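Can a machine do your chores yet? A few tips from the workshop

Every August, when the light is good and I have no excuse, I give the big table at Hurkelbridge a proper going over, and every August somebody asks me why I haven't bought a robot to do it. So I've spent rather a lot of evenings reading up and watching demonstrations, many of them done in simulation, and I thought I'd put down what I've learned alongside the usual tips.

Let's start with clearing, as all surface work starts there. Take off everything you can lift, small things first, and put them in a box so you aren't picking the same pencil up twice. A person does this without thinking. A two-fingered gripper has to decide where to take hold of each thing, and a ball and a flat slab want quite different handling. My friend Danilo Quiambao at Stekley tells me round things are the devil - they roll the moment you nudge them - and I can well believe it, having chased enough of them under the bench myself!

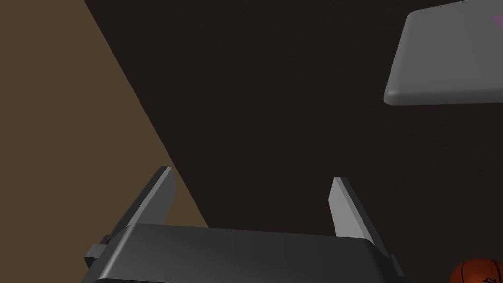
Fingers open over the dark surface, with the ball and the grey slab off to the right.

Next comes wiping. Use a cloth that is barely damp, fold it into 4, and turn to a clean quarter whenever it starts to drag. Go with the grain, and on very dark finishes stoop down and look along the top towards a window, or you'll miss every smear (I always do). Machines are coming along nicely at this sort of thing as long as the surface is flat and open. Pressing evenly is still hard for them, and so is knowing when a mark is a stain and when it's only the grain of the wood.

Edges and corners are where I'd still back a person with an old toothbrush. Run the brush along the edge first, then wipe away from it, so you don't push the crumbs back where they came from. For a machine, a dark top can be easy enough to tell from a paler floor, but where several surfaces come together at one point it has to work out which is near, which is far and which one it is meant to be cleaning. 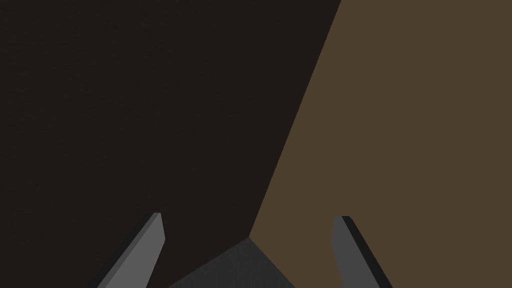 Zanele Shezi wrote in to say I'm being too kind, and that she'd want to see one clean behind a cooker before she parted with 3,000 pounds. She does her own worktops in 5 minutes flat with warm water and a drop of washing-up liquid, and she reckons the putting away is the part she'd gladly hand over.

I have some sympathy with that. If you do fancy trying a machine, give it one dull job on one clear surface, stay in the room while it works, and keep the good china well out of reach. Leave the oiling to yourself, too. Thin coats, a lint-free rag, and 90 minutes before you so much as look at it again.

Contact the Hurkelbridge workshop page | Copyright Hurkelbridge Household Tips | Back to top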